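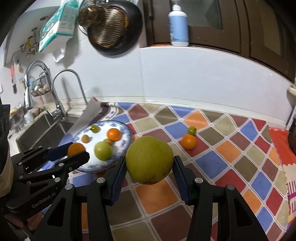 Open afternoon, kitchen table, December

Notes for whoever runs the next one. Visitors came through from 1:30 in groups of 6, mostly from Ustach, plus two people from Stino near the end.

Setup: checkered cloth on the table, fruit on the blue-rimmed plate and some beside it. Both hand-held grippers out, one person on each. Mayuree Inthanon did the talking and I stayed at the table.

What we showed: one gripper on the big green fruit, the other on an orange one, then swap. The big one gets people's attention. Closing on it is slow if you come in off center, so line up over the middle first. The ribbed pads got wiped between groups.

Visitors could try it themselves after the first round. Most squeezed too hard at first. Left-handers asked which way to stand; we should work that out before next time.

Questions I wrote down:
- Pad life. I said we change them at 500 grips and haven't tested past that.
- How many recordings we have. 3744 as of this morning, 408 of them fruit.
- Whether it works on eggs. Not tried.

Rimkutė wants the pad drawings. Mayuree is sending them.

To do: second plate, shorter intro, print the sign-in sheet bigger. Mukberg asked for the same demo at their place, no time agreed yet. Spare pads are back in the drawer with the hex keys.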